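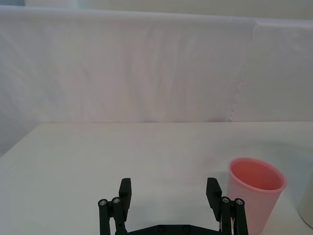 Lob des Plastikbechers

Ich gebe es zu: Ich besitze 16 Trinkgläser, und trotzdem greife ich morgens zum rosa Plastikbecher. Gekauft habe ich ihn im September auf dem Flohmarkt in Ollport, für 70 Cent (die Verkäuferin wollte erst einen Euro!). Meine Freunde schenken mir seitdem mundgeblasene Sachen – lieb gemeint, stehen alle im Schrank.

Dabei kann so ein Becher richtig gut aussehen, man muss ihm nur Platz lassen. Auf einem weißen Tisch, dahinter heller Stoff in weichen Falten, und schon leuchtet das Rosa wie Himbeereis. Bei mir zu Hause hängt dafür ein alter Vorhang von Thibodeau, ungebügelt, das darf so. Die Zahnbürste kommt mir da übrigens nicht rein, die hat ihr eigenes Glas.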